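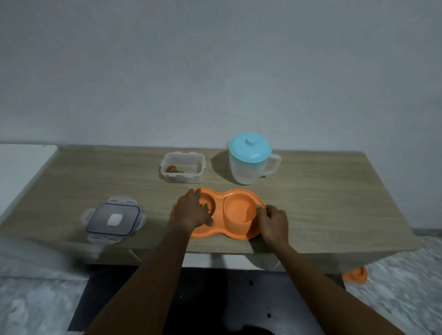

Who carries the cost when public payments to contract workers stop? In our data it is first the workers' own households, and only later the contracting firm, because most service contracts pay for hours delivered and contain no rule for closed offices.

4.2 Income loss among hourly contract staff

We compared payroll records from two service firms, Cerkden and Vuvo, during a budget stoppage that began in January. Both firms clean and guard public buildings. Permanent public employees in the same buildings received their full salary after the stoppage ended. The contract staff did not, with the exception of 17 workers at Vuvo whose site stayed open for safety reasons.

The contract texts explain a large part of this difference. Of the contracts we could read, 11 allow the agency to suspend the work without any payment for idle hours. The Furtună agreement is the only one with a reserve clause - it pays a fixed amount of 100 per worker and week, in local currency, from a fund limited to 1000 per worker. We do not claim that this clause would be enough in a longer stoppage.

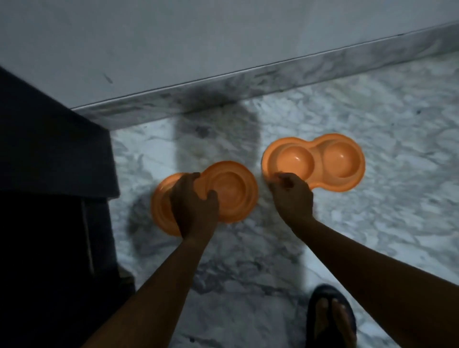
Figure 3. Two orange double pet bowls on a marble floor, with a hand on each.

The interviews in Lokitum point in the same direction. Respondents delayed rent before they reduced food, and several took a second job in the evening. Some of them did not return to the former employer, so the firms had to train new staff when the buildings opened again. This training cost is not visible in the public budget, and we return to it in Section 5.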